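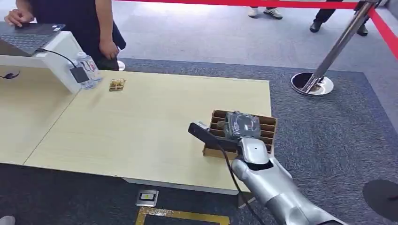
Jirkau Planner 2, after a season of daily use

I've had this motion planning software on our humanoid since October, so I figure I've earned an opinion! Short version: I like it a lot, and the grasp editor still drives me up the wall.

Setup took me 84 minutes, laptop open, docs in the other window. The old Lilton stack ate a whole weekend. You draw your keep-out zones in the map view, pick a hand model, and it starts planning (the preview is quick, too).

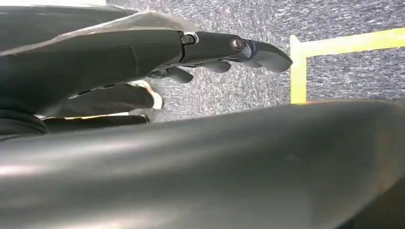
Fingers out over the carpet, near the corner of the yellow tape.

Finger control is where I'd knock off a point. The curl sliders are way too twitchy, and saving a hand pose takes some 10 clicks. Balakrishnan Kaimal wrote me a script for it, bless him.

Replanning around people is the big win for me. I can set a slower speed near the barrier and leave the rest alone. 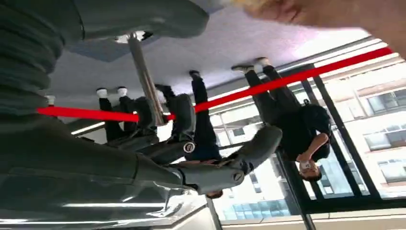 The logs are easy to read as well, though I wish they'd search faster. I'd buy it again, sliders and all.

Cyprian Ostrowski, 3/17/25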